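Veta 6 Cube Shelving Unit - Review After Three Months in a Spare Bedroom

Category: Storage and shelving
Bought: retail, full price
Rating: 3 out of 5

The Veta is a flat-pack open shelving unit sold under the Plulthorpe house label. I purchased the six-compartment version in white for $109, assembled it alone over one evening, and have had it under load for three months. I have also owned the older Pal unit from the same range, so some comparison is made where it is useful.

Packaging and parts

The unit ships in one carton. The panels are stacked face to face with foam sheet between them, and the corners are protected with folded cardboard. One panel in my carton had a bruised corner, which I oriented to the rear bottom of the unit. The hardware is sorted into separate bags, although the bags are unlabelled and the instruction sheet refers to them by letter. It is possible to work out which is which by thread length.

The particleboard is denser than that used in the Pal. The front edges are banded properly. The rear edges are raw, and anyone planning to use the unit as a room divider should budget for iron-on edging in a matching white. The colour match between the banding and the panel faces is good in daylight and slightly yellow under warm bulbs.

Assembly

Assembly uses cam locks and dowels throughout. The cam bores were clean and to depth. Two dowel holes on the centre divider were tight enough that I cleared them with a hand drill, which should not be necessary at this price.

The instruction sheet shows the unit being built flat on its front face and then tipped up. This works, but the back panel should be squared before any of the nails go in. Measure both diagonals. Mine was out on the first attempt, and the unit could be racked by hand until I pulled the nails along one side and reset them. The sheet does not mention this step.

The wall anchor is a short steel bracket with one screw into the top panel and one into the wall. The supplied wall plug is suitable for masonry only. For plasterboard, find a stud or buy a proper toggle. Do not skip the anchor.

Stability and floor contact

The base has no adjustable feet. The side panels sit directly on the floor on thin plastic glides, so any unevenness in the floor transfers straight into the carcass. On a floor that falls away toward one wall, the door side of the unit will lift. I used plastic packers trimmed flush with a utility knife.
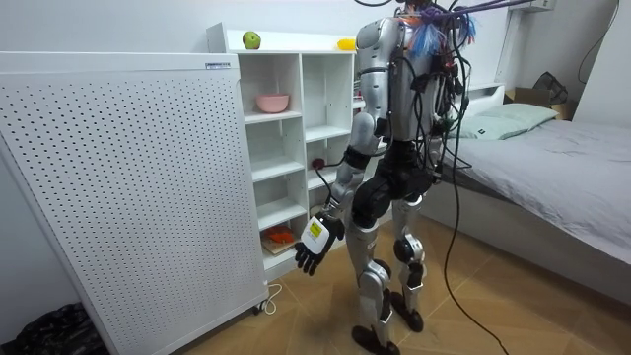
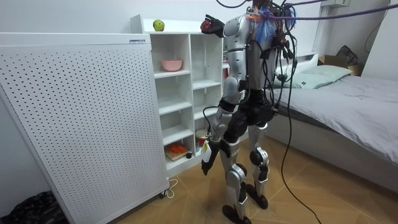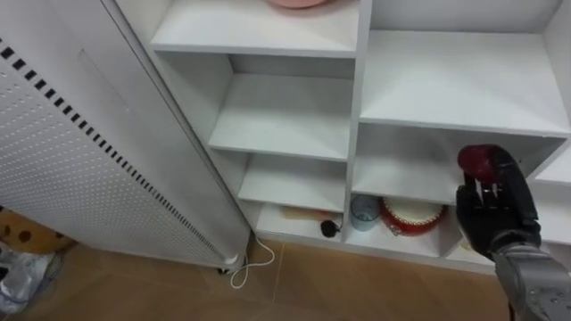
Clearance is a related matter. If there is a skirting board, the unit will stand proud of the wall by the depth of that board, and the anchor bracket will not bridge the gap on its own. A strip of timber behind the top panel solves the problem. Plulthorpe could have notched the rear of the side panels, as was done on the Pal, and I regard the omission as a step backward.

Heaters and other warm appliances should be kept well clear of the sides. Melamine over particleboard does not tolerate sustained heat, and the edge banding will release before the face does. Check the clearance given in the heater manual and use the larger figure if two are listed.

Load and sag

I loaded the lower compartments with books and the upper ones with folded linen. The horizontal panels are supported at the centre by the divider, and I have measured no sag with a straightedge on the lower shelves. The top panel is a different matter. It is the same thickness as the others and spans the full width, with the divider meeting it on dowels only. I would keep heavy items off it.

The compartments are a little shallower than those of the Skolska unit, which is the obvious competitor. Standard fabric cube inserts made for the Skolska protrude past the front edge. They still function, but it looks untidy. Plulthorpe sells its own inserts, at a price I was not prepared to pay.

Finish and cleaning

The faces wipe down with a damp cloth and mild detergent. Pencil marks come off. A ring from a mug left overnight did not, and is now a faint grey circle on the top panel. The finish is matte enough to hide fingerprints, and dust shows less than I had expected on white.

There was a noticeable odour from the board for the first week. Airing the room with the window open dealt with most of it. The interior of the lower compartments held the smell longest.

Compared with the Pal

The Veta is heavier, better banded and stiffer once squared. The Pal had adjustable feet, a notched back and clearer instructions. On a level floor without skirting, the Veta is the better unit. In an older house I would look for a second-hand Pal first.

Good: dense board, clean cam bores, lower shelves stay flat.

Bad: no adjustable feet, raw rear edges, unlabelled hardware bags, wall plug of limited use.

Three stars. I would go to four if the feet were put back on.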